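Ticket 708: Plurkilano sorting kit, right hand slow to close on small parts
Status: open, awaiting supplier
Product on trial from: Irbridge
Raised by: Mokgethi assembly, line trials

6th January
We are trialling the two-armed kit for moving black plastic parts between the belt and the blue bins. The sales sheet says it handles "mixed small parts without retuning". I would like to see that. On our first run of 400 parts the right hand gave up on 13, all of them the irregular piece with the two bosses.

Supplier reply: please check belt speed and re-run hand calibration.

Belt speed was checked before I raised this. Calibration re-run anyway, twice. Same fault code, same part. The angled piece gives far less trouble.
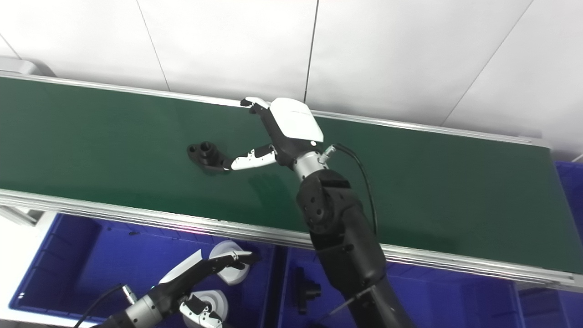
Second suggestion from Irbridge was to lower the thumb approach and load the Ostar grip profile. Lowering the approach by 9 mm cut the misses a bit. The Ostar profile made no difference that I can find in the log, and it is a paid extra, so I want to know what it is meant to do before we are invoiced for it.

Supplier reply: the profile improves over time.

Over how much time? Please give a figure. The trial ends in April and I won't sign off on "improves". Log files attached again, as the first set was apparently not opened.

Still needed from Irbridge: meaning of the fault code, and a test on the two-boss part at your end with results.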